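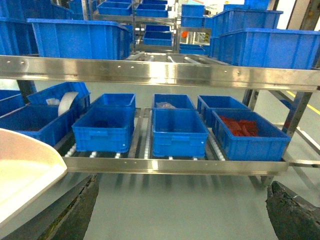 流動棚の下段。青コンテナを前後に流すレーン構成

2018年9月4日

前回の続き。部品置き場の棚を固定棚から流動棚(フローラック)に替えた件の記録である。棚はImard製の二段式で、前面と背面のレールに等間隔の穴があり、ローラートラックの位置をピッチ単位で動かせる。

コンテナの外寸は長辺が600mm。当初は奥行き600mmちょうどの区画に一箱ずつ置いていたが、後ろの箱を出すには前の箱をどかすしかなく、先入れ先出しが守れなかった。流動棚では背面から補充し、前面から取る。前の箱を抜けば後ろの箱が自重で降りてくる、というのが建前である。

調整で手間がかかったのは傾斜だった。空箱は軽いため、傾斜が緩いと途中で止まる。かといって角度を上げると、中身の入った箱が前のレールに強く当たる。結局、重い物のレーンと軽い物のレーンで角度を分けた。前面レールの高さは床から253mmで固定し、背面側だけを穴一つずつ上げて試している。軽い物のレーンは背面を穴二つ分高くした。袋物とロール類はこちらに入れる。

レーン幅はコンテナ幅に数ミリの余裕を加えた値がよい。余裕が大きすぎると箱が斜めになり、側面のリブがガイドに引っかかる。小さすぎると、底の反りがある箱だけ動かない。手持ちの箱を全部流してから締め付けるべきで、一箱だけで合わせた最初のレーンはやり直しになった。

棚の前の通路についても書いておく。床の黄色い線は棚を入れる前からあったもので、棚の脚の位置は線に合わせず、補充側の作業幅から決めた。事務椅子は肘掛けの分だけ幅を取るので、取り出し側に置くと箱を引く動作と干渉する。検品を座ってやるなら、椅子の置き場を先に決めたほうが早い。

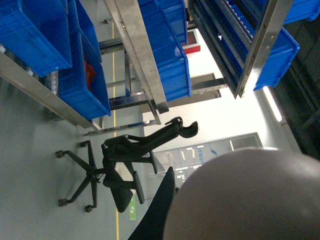
Nnamdi Chukwuからは、前回の記事に対して、椅子より先に箱の向きを揃えるべきだという指摘をもらった。取っ手のくぼみが手前に来ていない箱が一つでもあると、そこで手が止まる。彼のところでは補充する側が向きを確認する決まりにしたそうで、取る側に任せていた頃は全く揃わなかったという。

もっともな話なので、こちらでも補充時に確認することにした。取っ手が短辺の両側にあれば前後は問わないが、ラベルは片側にしか貼っていないため、ラベル面を前にする。ラベルはSemeniukの再剥離タイプを試した。リブの上に貼ると端から浮くので、平らな部分を選ぶ。

空箱の扱いも変えた。以前は空になった箱を棚の上に積んでいたが、下の段の中身が見えにくくなる。現在は次の手順で回している。

1. 空になった箱を前面から抜き、底に残った粉や切れ端を払う。リブの内側は布では届かないので刷毛を使う。

2. 縁と取っ手の割れを見る。割れた箱は棚に戻さず、Garnville行きの回収分に分ける。

3. 箱をローラーに載せ、左右の縁がレーンと平行になっているか確かめる。片側だけローラーから外れていると、次の箱を押したときに斜めに噛む。 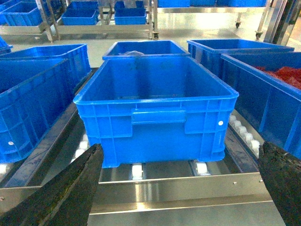
4. 後ろの箱を前の箱の縁に当たるまで送る。隙間を残すと、前を抜いたときに勢いがつく。

5. 袋物は口を閉じて箱の奥側に寄せる。縁より上に出た袋は、上段との間で擦れる。

ばら物は縁の高さを超えて盛らない。山になると傾斜で前に崩れるため、箱の容量より少なめを上限とした。

残っている課題はローラーの異音で、下段の一本だけ回転が重い。軸を外して見る予定だが、交換部品の品番が棚の説明書と現物で一致しない。Kanedanceの互換品が合うかどうかは、届いてから測って書く。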